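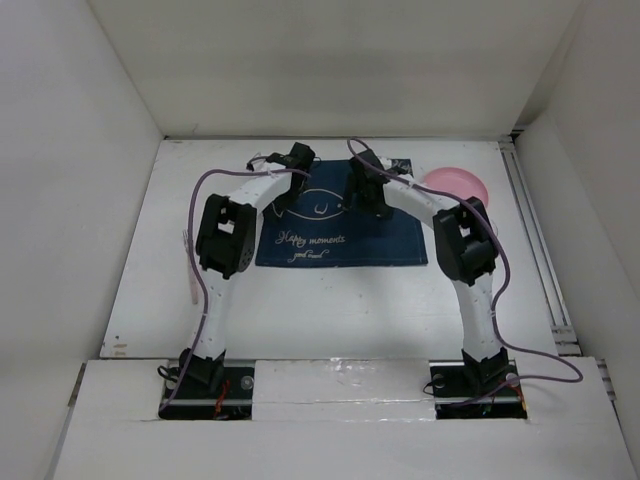 Ticket 598: right gripper stops responding during napkin fold
Site: Daltbridge, cell 8
Opened: 2025-10-12
Priority: normal
Status: monitoring

Reported problem
Right gripper drops off the bus partway through the fold. Left arm keeps moving and drags the cloth until the operator hits stop. Controller log shows a communication timeout on the right gripper servo, no overcurrent. Cell was running the Tustach fold routine with the blue napkin, plate to the right.

Checked
Power cycled, fault cleared, came back on the next run.
Swapped the controller ports for left and right. Fault stayed with the right arm.
Ran the right arm by hand through its full range with torque off. Timeout shows up when the arm reaches out to the right and the purple cable pulls straight.
Connector at the gripper end was not fully seated. One wire in the crimp moves when pulled.

Done
Replaced the right purple cable with a spare from Wakcombe. More slack left on the outside loop. Left cable inspected, no damage found, not replaced.
Ran 50 folds at normal speed, no timeouts.

Still open
Left arm should stop when the right one faults. It doesn't. Same complaint was logged in September and closed without a change. Moved to the Seneviratne software queue as a safety item. Until that is fixed, speed limit on cell 8 is set to 30 percent and an operator stays at the stop button.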